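The Barnwood Log

I keep the log for the shop on Barnwood. Entries are short. The arm is called Woo because that was the first word in its startup file, and I saw no reason to change it.

Run 381 began after supper. The tower lay on its side on the slatted table with the panel off. I had set the approach height at 40 millimeters and the speed at 7 percent. Woo went in over the memory and held. 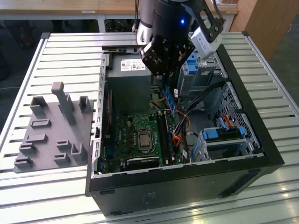
Run 381, gripper over the memory module.

The program asked for a confirmation. I gave it. A line came up on the terminal that I had not written: CHECK SEATING FIRST.

I searched the code, all 3,634 lines. The phrase was not in it. The Clodard controller has no text of its own beyond fault numbers. I logged the line as a comment of unknown origin and moved the offset two millimeters toward the power supply.

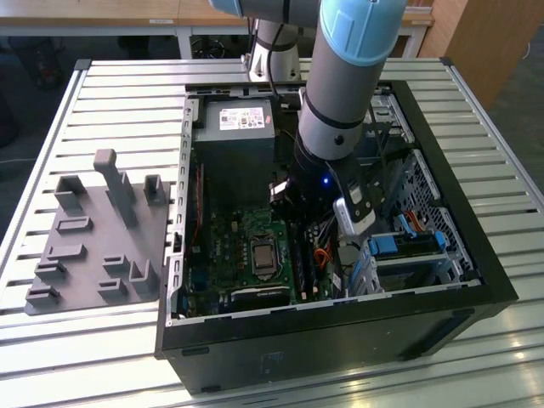
Fingers above the board, fixture plate at left.

The terminal printed again: BETTER.

My father used to say both of those things, in that order, when he taught me to build radios in the garage in Hilau. He never owned a computer. I typed the offset into the log, saved the file, and left the arm powered overnight.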